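Protum Community Forums > Development Updates > Discussion: Update 14 — changes to saving, mod loading and the harbour map

Post by Protum_Moderation
This topic is open for discussion of Update 14. The full notes are pinned at the top of the section. Members are asked to keep bug reports in the Support section, where they can be tracked, and to use this topic for comment on the design changes only. For convenience, the main points of the update are repeated below.

1. Manual saving has been replaced by saving at rest points in the campaign. Skirmish and free build are unaffected.
2. Mods are now loaded from a single list, and the order of that list decides which mod takes priority when two change the same file.
3. The Mansour harbour map has been rebuilt, with a second rail line and a deeper channel on the east side.
4. The unit limit in free build has been raised to 600.

The next update is planned for September. Posts that breach the forum rules will be removed without further notice.

Post by Ciltero
I wish to record my objection to the first item. The campaign missions are long, and several of them place no rest point between the opening landing and the capture of the railway depot. A player who has to stop halfway is now obliged to repeat a considerable amount of work. The notes state that the change is meant to make decisions matter more. I accept that as an aim, but the earlier system did not prevent anyone from playing in that way if they chose to.

I would ask the developers to consider a single suspend save, deleted on loading, as many other strategy games provide.

Post by harbourmaster_tl
I do not agree with the post above. I have played the campaign through twice since the test version was released, once on the standard setting and once on hard, and on both occasions the rest points were sensibly placed. The depot mission is the exception, and I understand that it has been reported already.

With manual saving, most of the discussion on this forum concerned how best to reload before an attack. I found that a poor way to spend an evening. The new system makes scouting worth the expense for the first time.

The suspend save is a separate question and I would have no objection to it.

Post by Mireille Awad (Protum, campaign design)
Thank you both. I can confirm the following on behalf of the campaign team.

The depot mission will receive an additional rest point at the signal box. This was left out of the release by mistake and will be put right in the first patch.

A suspend save is under review. The difficulty is a technical one. Convoys in motion are not at present stored in full when the campaign is saved, and this is part of the reason why rest points are placed where no convoy is due. We do not wish to offer a feature that loses a player's supplies on loading. No date can be given.

Post by old_gauge
May I raise the matter of the mod list. I maintain the Clikwood timber pack, which adds sawmills, log wagons and a new set of station buildings. Under the old arrangement each mod named the files it depended on, and the game sorted them. Under the new one the player must do this by hand. I have received a large number of messages from players whose sawmills do not appear, and in almost every case the cause is that Clikwood sits above the base rail pack in the list.

I have written the following guidance for my own users and offer it here in case it is of help to others. Please carry out the steps in order.

Step 1. Close the game fully and make a copy of your mods folder. Keep the copy somewhere outside the game's own directory.

Step 2. Open the launcher and select Mods, then Clear List. This does not delete anything. It only removes the present order.

Step 3. Add the base rail pack first, followed by any map packs, followed by building packs such as Clikwood. Sound and colour changes should be added at the end.

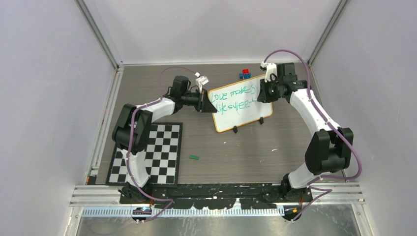

Step 4. Start a new free build game on any small map and place one sawmill. If it appears in the menu and can be built, the order is correct, and older saved games may then be loaded.

Step 5. If the sawmill is missing, return to the launcher and check that the base rail pack has not been added a second time under its former name. Remove the older entry.

Players with very large collections may find it quicker to add the packs in groups and repeat Step 4 after each group.

Post by harbourmaster_tl
The guidance is clear and I am grateful for it. Step 5 was the cause in my case. I would suggest that it be moved to the beginning.

Post by old_gauge
I would prefer to leave it where it is. The duplicate entry affects only those who installed the rail pack before Update 12, and newer players have been confused by being told to look for something they do not have.

Post by Ciltero
With respect, this rather supports the view that the change was released too soon. A player should not need five steps written by a member of the public in order to build a sawmill. The former system was slow to start, but it worked without any attention from the user.

Post by fenland_signals
It did not work for everyone. With three building packs installed, my game regularly failed on the loading screen, and there was no means of telling which of them was at fault. Being able to see the order and change it has solved that for me. I should be content with a button that sorts the list automatically, provided that the manual list is kept as well.

On the harbour map, I would add that the second rail line at Mansour is a great improvement. Coal trains no longer queue behind passenger services at the swing bridge. The deeper channel is less successful. The larger freighters now take the eastern route even when the western quay is nearer, and this adds a long delay to each delivery.

Post by kettle_and_crane
I have seen the same behaviour with the freighters. Closing the eastern buoy gate forces them west again, but the gate costs 3,000 to reopen, so it is of limited use early on. As to the new unit limit, my computer begins to struggle well before it is reached, and I have gone back to the former figure in the settings file.

Post by Protum_Moderation
Several replies concerning graphics cards have been moved to the Support section. Members are reminded that remarks about other members' equipment are not a contribution to the discussion.

Post by Mireille Awad (Protum, campaign design)
The mod list is not my own area, but I have passed on the comments and have been given this reply. A sort button is in preparation and will use the dependency information that mod authors already supply. The manual order will remain available to those who want it. Authors need not change their files — the old format will continue to be read.

The freighter routing at Mansour is a fault. Ships are choosing a route by depth before distance. It will be corrected in the same patch as the depot mission.

Post by old_gauge
Thank you. I shall keep the guidance up to date until the button is available. Could it be confirmed whether map packs will be sorted as well, or building packs only?

Post by Ciltero
I remain of the opinion that the suspend save should take priority over all of this, and I have opened a separate topic in Suggestions for those who wish to support it.

Post by harbourmaster_tl
I have replied there.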